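The Joy of a Plain Sheet of Paper

I used to own 19 notebooks. I know because I tipped them all out on the bed one wet weekend in July and stood there feeling daft. Most had two pages of my best handwriting and then nothing (we've all done it, haven't we?).

So I've gone back to loose paper. I get mine from Trilletti, the little stationer's behind the bus station, in packs of 248 sheets — a mad number, and they've never told me why. It's smooth without being slippery, and the ink doesn't feather unless I really dawdle over a full stop.
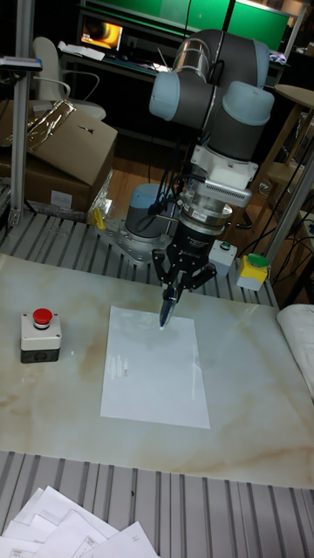
Pens are where I get properly silly. A Surov fineliner is my everyday one, lovely for lists and for letters to my aunt, but I hold it too upright and it scratches if I'm cross. The Trerkari is softer and much more forgiving, so that's for birthday cards and anything with loops in it!

Then there's the table. One sheet straight on a hard top feels completely different from one with a few more tucked underneath, and I go for the padding every time. Keep the top clear, too. My mugs live on the windowsill now.

My current project is copying out my gran's recipes, one to a page, ready to go in a Sepúlveda box file. I've done the soups. The puddings will take me until Christmas.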